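The Whiteboard Comes Home

When the Tritbridge office closed its second floor last August, the furniture went first. The desks sold in an afternoon. The whiteboards took longer, and in the end most of them left with the people who had written on them. Busisiwe Nel, a scheduler who had worked at Tritbridge for seven years, took one and put it in her spare bedroom.

"I thought it would last a month," she says. "Then I'd get tired of looking at it and put up a picture."

She still has it. She uses it every morning, and she has opinions about it.

Whiteboards were office and classroom furniture for so long that most people never thought about choosing one. At home the questions come up fast. Where does it go? Can you drill into the wall? What happens to the markers? A board that looks modest in a conference room can take over a bedroom.

Size is the first mistake people make. Nel's board is four feet wide, and she says she fills half of it. The other half stays blank, and she has come to like that. Her sister bought a smaller one for the kitchen and ran out of room by the second week of school.

The second mistake is the wall. Renters often can't put in the heavy anchors a big board needs, and plaster in older houses crumbles around them. A stand solves this. It also takes up floor, and you have to plan for that. Zelinden, a small furniture shop that sells used office pieces, now keeps more stands in stock than wall kits. The shop lists a steel stand and board together for $180, delivery extra.

Shape matters less than people expect. Rectangles are easier to divide into columns. Oval and round boards are friendlier in a room where people also sleep or eat, and they have no corners to catch a hip. They do waste a little writing space along the curve. If you keep lists, get a rectangle. If you sketch or think in circles and arrows, either will do.

Then there are the small things. Markers roll. Caps get lost. Magnets end up under the bed. Nel keeps hers in a small box that used to hold tea, and she throws out a marker the first time it skips. Other people put everything back on the board itself, or near it, and let it spread. 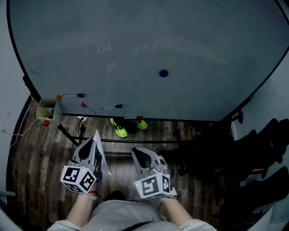
Color is worth a little thought. Nel uses black for anything with a date and red for money. Purple is for things she would like to do and probably won't. She tried a fourth color for phone calls and dropped it after six days.

Cleaning is simple if you do it often. A dry cloth takes off fresh ink. Ink that has sat for a week leaves a gray shadow, and for that you need a damp microfiber cloth and a drop of dish soap. Dry the board before you write on it again. Skip scouring pads, which scratch the surface and make the next stain worse.

Keep the cords off to one side, too. A desk lamp and a laptop charger near the legs of a stand are easy to snag when you roll a chair back.

Nel's own board had three lines on it the morning we visited: a dentist appointment, the water bill and, in purple, "paint the hall."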